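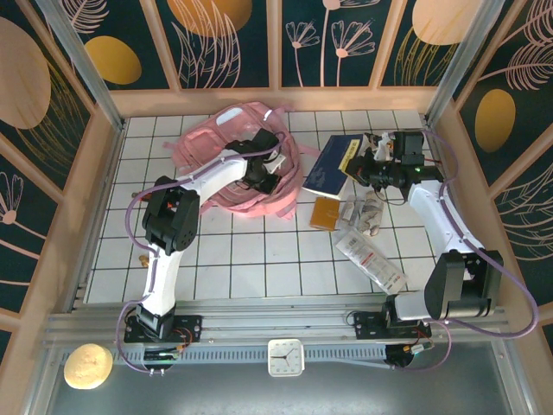
The two-arm cell in Pretville, with a pink backpack and a book on the tiles.

A small automation workshop in Pretville has begun comparing two sets of gripper fingers for packing and sorting mixed household goods, the company said in March 2020.

Brolach, which builds tabletop robot cells, is running the trial with fingers supplied by Berrada. One set is narrow and stiff. The other has a softer pad and a wider tip. Each set will go through 600 pickups on the same pair of arms before any results are shared.

"Boxes are easy for both," said Fouad Bensaid, who runs the trial. "Cloth and straps are where we expect to see a gap – the fingers either get hold of a fold or they slide off it."

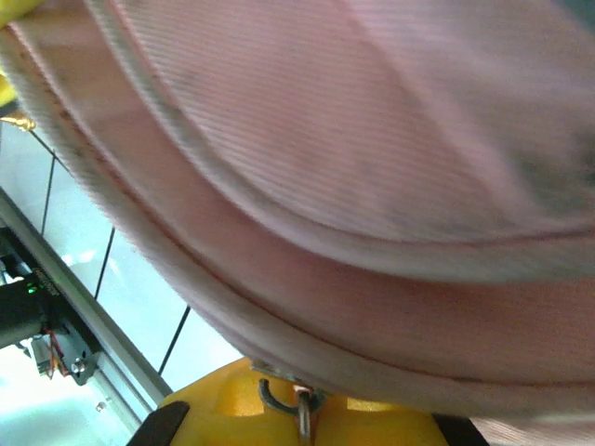

Pink fabric close up, over the gripper's yellow housing.

The team logged 216 pickups in the first round. Bensaid said 23 of them had to be stopped by hand, most often when both arms pulled on the same item. The closing speed has since been lowered on both sides.

Soft items are handled with the two arms working from different sides.

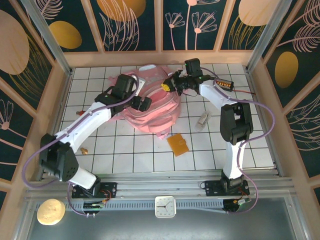 Hazem Hamdy, who looks after the controllers, said the arms still wait too long for each other before a shared lift. He is testing a change to the timing and wants it in place before the second set of fingers goes on.

A camera comparison will follow, using units from Leker. Brolach plans to finish both parts of the work by September.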